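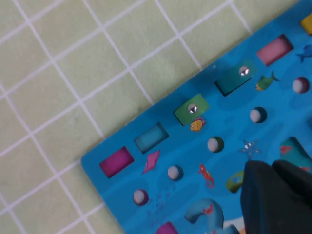 Hello from the Ostholm workshop, and thank you for your patience with a report that should have reached you before the end of June. I'd hoped to lead with good news on the ocean board task, and there is some further down, but the gripper fault took most of the month and you ought to hear that first.

## The fault

Partway through a long run on the board, the arm closed on a ring and kept on squeezing. The force limit is set in the Garrido controller, and after a restart the controller had quietly gone back to its factory value. The fingers bent, 2 rings cracked, and the arm dragged the board a little way across the tiles before our operator hit the stop. Her hands were well clear, I'm very glad to say - but she could easily have been reaching in to straighten a piece, and that has been on all our minds since.

## What we've done

- The arm won't move after a restart until the force limit has been read back and checked.
- Hands stay off the board while the arm has power.
- Narico has sent new fingers, and they're fitted.

## Where that leaves the numbers

We promised you 400 good runs and we have 300. Nine more were recorded during the fault and I've left them out of the total, though we're keeping them because the Drasness team would like to study the force readings.

The good news is that the pegs are going much better than the rings ever did! We'd like four more weeks to finish, with no change to the budget apart from the fingers.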